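The Returns Pile on the Bed
Jan 24, 2023

By January the spare bed has usually stopped being a bed. It holds whatever came in the mail and has not found a place yet.

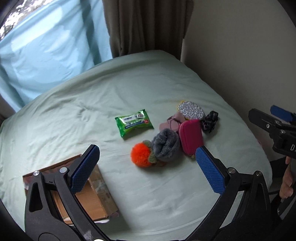
Open, sort, decide

A mattress makes a decent packing table if the sheet is plain. A pale one shows up small things, like a stray screw or a folded receipt, that disappear on a patterned quilt. It will wrinkle, and that does no harm.

Cardboard boxes can be used again if the corners are still square. Old tape is the weak point. Peel it back slowly, or leave it and run a new strip over the top. Cover the old label completely, or the package may go back to where it started.

What goes where

In our house in Dratham the pile gets one evening. Anything going back to a store is packed first, with the slip inside. Small soft items go in pouches so they don't slide under the flaps. Gifts for family in Perimska wait until there are enough to fill one box - it took nearly 8 weeks last time.

Empty boxes are flattened the same night. We keep 6, nested by size, behind the closet door. The rest go out with the recycling.

Shake the sheet outdoors before it goes in the wash. Bits of tape stick to the drum and are hard to pick off.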